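Zollside is a small outfit with a big hope, and the engineer I spoke with there laughed before I had even finished asking when a machine will do my dishes. "Not this year," she said. "Ask me about one bowl, and I'll talk all afternoon."

So we talked about one bowl. People reach for one without a thought, she told me, half asleep, with the phone tucked under an ear.
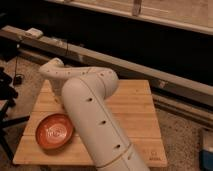 An arm has to settle where the rim is, how to come at it and how hard to hold on, and then it has to do all of that again for the next one. "My kids were better at it by two," she said, quite fondly.

She does see progress — more than she expected when she started. In June her group ran 1,300 tries at simple kitchen jobs, over 90 of them in a single long day, and she came away cheerful (and tired!).
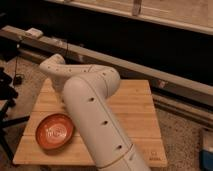 A shallow bowl on the board, with the arm beside it.

What about shops, I wondered, where shelves are tidier than my cupboards? She thinks they'll come first, and that homes will need plenty of patience.

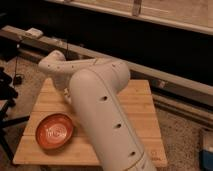 Bansal, who joined us near the end, was less sure, and said a stockroom on a Saturday is every bit as messy as a kitchen. "Give me 50 cartons all the same size and I'm happy," he said. "I've never been given that."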